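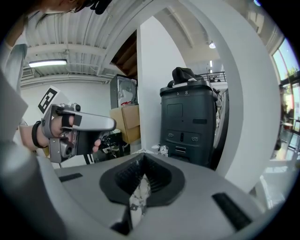
Prakash Suvarna writes that 216 of his 1000 sink and counter demonstrations were thrown out at the sync step, and asks whether it would be quicker to fix the room or the software. Fix the room first. The notes that follow are for anyone recording household tasks with hand-held grippers in a space that also gets used for other things.

Clear the floor before the counter. The person recording looks at their hands and walks without looking down, so cables and packing material go to the wall. Tape whatever has to cross a walkway.

Wipe the lenses and the printed marker faces with a dry microfiber cloth. Glass cleaner lifts the ink on cheap prints. A marker with a curled corner gets replaced — flattening it by thumb lasts one session at most.

Check the straps. They should be tight enough that the gripper turns with the wrist and loose enough to take off one-handed. Push long sleeves back to the elbow, or they will slide over a marker as soon as you reach down. 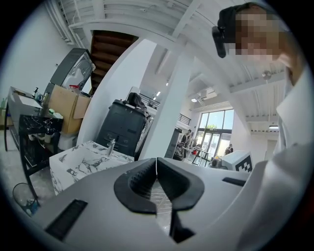
Polished stone and glass both cause trouble at certain hours. At Tiltham the morning takes had glare across the basin until past 10, and the position track jumped whenever a gripper passed over it. Record sink work in the afternoon, or turn the person so that the window is behind the counter. Leave the ceiling lights on either way and do not change them partway through a batch.

Start each take with both grippers in view of the head camera, fingers open, held still for a slow count of five. Close and open them once. The Sturkance import script looks for that motion to line up the streams, and a lazy half-close is what most of the rejected files have in common.

Do the task at the speed you would do it at home. If you drop something, pick it up and carry on. Recoveries are worth keeping, and Lies Koster tags them in a separate column so they can be weighted later.

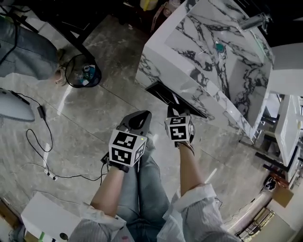 Low reaches need their own block of takes. Bend at the knees and keep your head over your hands, otherwise the counter edge hides the markers. Move the starting point a hand's width between takes and write down the changes as you make them. A batch of 35 is long enough; after that the wrists tire and the motions get sloppy.

Copy the cards before lunch and again at the end. Compare file counts on both sides, then erase. Our last set came to 447 usable takes, with the low reaches still underrepresented.

Spare marker sheets print at 100 percent scale on matte stock. Measure one square with a ruler before cutting the rest.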